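Search this site
Enter keywords

The case for an edge on the sorting table

Open tabletops are a poor choice for sorting small goods. I have held this view since October, when the Storkmont playroom replaced its plain bench with an edged one, and I have heard no good argument against it. A raised border keeps objects on the work surface. It costs little, and it can be wiped down with a cloth.

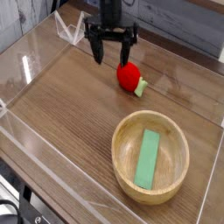 Border material matters more than border height. Timber edging hides whatever rolls against it, and small parts collect in the corner. Clear panels do not have this fault: a red plush apple lying on its side on a wood-grain top stays in plain view from any chair. The bowl has a similar job. A light-coloured wooden one, holding a single flat mint-green piece, can be checked at a glance — a deep lidded tub cannot.

We use cookies to remember your settings. Accept | Manage

The usual objection is glare. I accept it in part. Clear plastic throws white streaks, and a glossy top adds its own. At Blackwood the lamps were moved 40 centimetres back from the table and the complaints stopped. A matte top would also help, at higher cost.

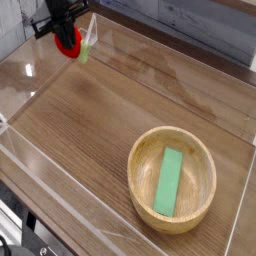
Small clear container with a pale green fill, above the tabletop; round wooden bowl at lower right.

Containers should follow the same rule as borders. If the fill can be seen through the wall, a label is optional. Opaque tins need labels, and labels peel. Plaltley still keeps nearly 300 tins on open shelving, and staff there lift lids all day. I would replace the tins first and the shelving later.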